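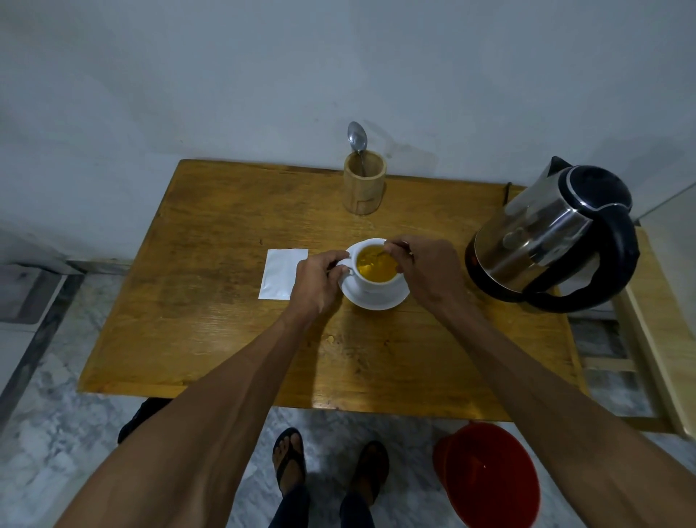 Jostlow gallery: the tea page

Welcome to the tea page! I get asked for this one more than any other part of the gallery, mostly by people who've heard me go on about it at lunch. Jostlow is the software I work on at Gredton. It takes head-view footage of somebody doing an everyday job and tries to write down what happened in a form a robot planner can use: which hand, which object, what kind of contact, when it started, when it let go. The tea set is my favourite bit of the whole collection and also the bit that has broken my code the most.

I've kept the notes short-ish. If you want the maths, ask Yulan Shen, who wrote the hand tracker and is far more patient than me.

Holding and stirring

One hand steadies the cup by its handle and the other works the spoon. To you and me that's just stirring tea. The first version of Jostlow had a single slot for "the active hand", so it picked the busier one and threw the other away, and the planner then happily tried to stir a cup that nothing was holding. We now keep a track for each hand with its own role, and "steady" is a proper role with its own start and end. Best change we made all year, in my opinion (Rebecca says it was the undo button).

Where does the spoon stop?

The bowl of the spoon is down in the tea, so all the segmenter gets is the handle. Our old tracker treated anything that went under a surface as gone. Then it came back out and was a brand new spoon! One session ended with more spoons than a cafeteria. Now the tracker keeps a rough guess of the hidden part going from the angle of the handle and how the fingers are gripping it, and it carries the same ID through until the tip comes up again. It still gets muddled if the spoon is put down behind something tall. I'm working on it.

The other spoon

There's a second one standing in the light wood holder at the back, bowl up, and I love it, because it's such a good test. A planner that's been told "pick up the spoon" needs to know which spoon is meant. Rebecca Cirillo looks after Quezada, our planner, and she added a little rule that prefers an object already in contact with a hand. If the instruction says "get a spoon" the preference flips and it goes looking for a free one. Two lines of config, and a whole afternoon of the pair of us arguing over what "get" means.

Tea is see-through

Clear amber liquid with light bouncing off it is a horrible thing to ask a depth estimate about. Half the time we got the bottom of the cup, half the time the reflection, and once something well below the table. I gave up on measuring the surface directly. Jostlow fits the rim of the cup, which is lovely and easy on white ceramic, and then looks for the colour boundary inside it. That gives a fill level as a fraction of the cup, and a fraction is all Quezada wants anyway. It only needs to know whether to move gently.

White on white

Cup and saucer, both white, one sitting on the other. For ages we had them as a single object, sort of a cup with a very generous skirt. What fixed it was the faint shading between the two, plus a nudge from the shape library, where cups and saucers are separate things that like each other's company. You can switch the nudge off with the "plain" setting if you want to see how the segmenter does alone. It does badly.

Shiny kettle

Brushed steel picks up the room, faintly, and faintly is the worst amount. A strong reflection we can spot and mask. A weak one just drags the edges about, so the kettle wobbles on the spot while sitting perfectly still on its base. I added a check that asks whether the handle moved as well (black, dark to the segmenter, nice and stable) and if it didn't, the body is pinned. The wobble dropped so much I ran it again because I thought I'd turned something off by accident.

The sachet

A little flat white paper one with no printing on it, lying by itself on the table. Our text reader has nothing to read, so it gets called "paper item" and left alone. I tried letting the model guess from context and it guessed sugar with great confidence, then tea bag, then receipt. I'd much sooner have "paper item". Yulan disagrees and has a branch called sugar-after-all, which I'm pretending I haven't seen.

Feet

Looking down at a table you get feet. Early on, sandals were being offered to Quezada as graspable objects. They're tagged as part of the wearer now, along with forearms and trousers, and they never reach the planner at all. The bucket on the floor does get through, since it's a real object, but it's outside the work area so it's given a low priority.

How much of it there is

The collection is up to 2,000 clips and 679 of them are tea in one form or another. We sort each into one of 5 activity groups, and stirring is the group with the most hand-labelled contact times. If you're running the tools on your own machine, start with a window of 7 frames for contact smoothing. Go shorter and the fingers flicker on and off the handle, go longer and quick taps of the spoon vanish.

What's coming

The new build goes onto the bench at Clivness in June, and I'm hoping to have the rim fitting sped up by then, because at the moment it's the slow part and everyone waits on it. Rebecca wants the role labels exported with each plan so she can see why Quezada chose a hand. Fair enough! I also want to do a toast page. Crumbs, though.

Back to gallery index
Next page: folding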